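Wekach House — display room check, October
Sheet 3694, room 3

Floor and walkways: clear. OK.
Window locks: both shut and tight. OK.
Humidity: 50 on the dial. OK.
Temperature: 18. OK.
Shelf fixings: one bracket loose, tightened on the spot. Check again next round.
Brown ridged piece: dust in the grooves is the usual trouble. Soft brush only — no damp cloth. Lift from underneath with two hands.
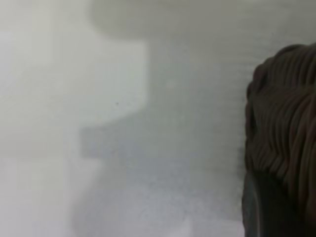
Brown piece, grooved surface with smoother, darker part lower down.

Labels: one missing, reorder from Usora.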